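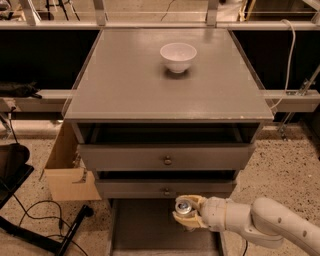 Bedside cabinet, grey, with the bowl on top

Forum > Home and Garden > Painting and Finishing
Thread: Chips on front edge of painted bedside cabinet

milau_row
Painted this one grey last August and the front edge of the top has a few small chips and scuffs already. The rest of the top is fine. It's wood, I sanded it with 120, one coat of primer, two coats of Tovilo satin. Do I need to strip the whole top or can I just do the edge?

szymon_p
Just the edge. Sand back until you can't feel a step with your fingernail, prime the bare bits, two thin coats with a small brush. Leave it a day between coats. I did a chest of drawers that way and you have to look for the join.

Fenland Bob
Disagree with the above. Satin touched up with a brush always flashes when light comes across it. If you do the edge you'll end up doing the top. Sand the lot with 240 and roll it, it's a small piece and it's an evening's work.

szymon_p
He's asking about the front edge, Bob. There's a natural line where the top turns over. Mask to that and nothing shows.

Fenland Bob
Until the tape lifts the old paint. One coat of primer on a piece that gets knocked every night isn't enough, and that's why it's chipping.

kettle9
What was under the paint? If it was old varnish and you only used 120 without degreasing first, it will keep coming off wherever you touch up. Try a bit of tape on the back edge and pull it quickly. If paint comes away, Bob is right and it all wants doing.

milau_row
It had varnish on, yes. Wiped it with a damp cloth, no degreaser. I'll try the tape.

Radosław Pietrzak
Round the edge over slightly while you're sanding. A sharp corner holds hardly any paint. Doesn't matter what brand you use after that.

milau_row
Tape test done on the back edge in three places. Nothing came off on two, a speck on the third.

kettle9
I'd call that a pass. Degrease before you sand this time though.

Fenland Bob
I wouldn't, but it's your cabinet.

milau_row
Going with the edge only, rounded over, two coats of primer. Is the open shelf part worth doing while the tin's out? It only ever has books in it.

szymon_p
Leave it. You'll only get paint on the books.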